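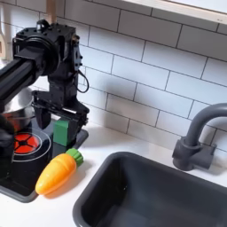
Amerikanischer Bürgerkrieg: Quellen und Methoden
Handout zu Sitzung 2: Musterrollen und Personalbücher

Dozentin: Blažena Vlček
Zuletzt aktualisiert: 7.1.21

1. Was eine Musterrolle ist

Die Musterrolle (muster roll) ist eine Anwesenheitsliste der Kompanie. Sie wurde in der Regel alle zwei Monate angelegt und diente vor allem der Soldzahlung. Wer nicht auf der Liste stand, bekam kein Geld. Daneben gibt es die Rollen zur Aufnahme in den Dienst (muster-in) und zur Entlassung (muster-out). Sie enthalten mehr Angaben zur Person, die zweimonatlichen Rollen mehr zum Verbleib.

Übliche Spalten:
- Name und Dienstgrad
- Alter (muster-in und muster-out)
- Ort und Datum der Anwerbung, Name des Anwerbenden
- Dienstzeit
- letzte Soldzahlung
- anwesend oder abwesend
- Bemerkungen

Die Bemerkungen sind für uns meist die wichtigste Spalte. Dort stehen Krankheit, Abkommandierung, Verlust von Ausrüstung, Arrest und Desertion. Viele Schreiber ließen sie leer.

2. Personalbuch (descriptive book)

Das Personalbuch wurde bei der Kompanie und beim Regiment geführt. Es nennt Größe, Haar- und Augenfarbe, Geburtsort und Beruf. Die Berufsangabe beruht auf der Aussage des Mannes. »Farmer« kann den Besitzer eines Hofes meinen, aber auch den Sohn oder den Knecht. Für die Sozialgeschichte sollte man deshalb den Zensus von 1860 danebenlegen.

3. Sollstärke und Iststärke

Ein Infanterieregiment der Freiwilligen hatte zehn Kompanien und auf dem Papier rund 1.000 Mann. Nach einigen Monaten im Feld war es oft weniger als die Hälfte. Bei Garnisonskompanien an der Küste liegen die Dinge anders: kaum Verluste im Gefecht, dafür Abgänge durch Krankheit, Versetzung und Ablauf der Dienstzeit.

Unser Übungsfall ist die Kompanie in der Küstenbatterie Sildale. Die Aufnahmerolle führt 96 Namen. In der Rolle vom November sind 13 davon als abwesend eingetragen, die meisten mit dem Vermerk »sick in hospital«. Welches Lazarett gemeint ist, geht aus der Rolle nicht hervor. Im Regimentsbuch fehlt das entsprechende Blatt.

4. Typische Fehlerquellen

Alter: Minderjährige machten sich älter, ältere Männer jünger. Häufungen bei 18 und bei 44 oder 45 Jahren sind verdächtig.

Namen: Schreibung nach Gehör. Bei Einwanderern wechselt sie von Rolle zu Rolle, manchmal auf demselben Blatt zwischen Liste und Unterschrift.

Desertion: Der Vermerk gibt den Kenntnisstand des Schreibers wieder. Wer krank auf dem Marsch zurückblieb oder in ein anderes Lazarett verlegt wurde, konnte als Deserteur geführt werden. Manche dieser Einträge wurden Jahrzehnte später auf Antrag gestrichen.

Abschriften: Die heute meist benutzten Personalakten (Compiled Military Service Records) sind Karteikarten, die das Kriegsministerium ab etwa 1890 aus den Originalen ausziehen ließ. Beim Übertragen entstanden Lesefehler. Wo die Originalrolle erhalten ist, bitte nach ihr zitieren.

5. Zur Zitierweise

Immer angeben: Art der Rolle, Einheit, Zeitraum, Aufbewahrungsort. Das Datum der Musterung ist nicht das Datum der Anwerbung, dazwischen können Wochen liegen. In den Hausarbeiten des letzten Kurses wurde das mehrfach verwechselt.

6. Aufgaben bis zur nächsten Sitzung

a) Die beiden Rollen aus Sildale vergleichen und die Abgänge nach Gründen ordnen.
b) Drei Männer auswählen und im Zensus von 1860 suchen. Auch Fehlanzeigen notieren, mit Angabe der geprüften Schreibweisen.
c) Kurzreferate: Elvia Esquivel (Handgelder und Mehrfachanwerbung), Cirilo Beltrán (Pensionsakten als Ergänzung).

Die Transkriptionsregeln aus der ersten Sitzung gelten weiter. Unsichere Lesungen in eckige Klammern setzen, Abkürzungen nicht auflösen.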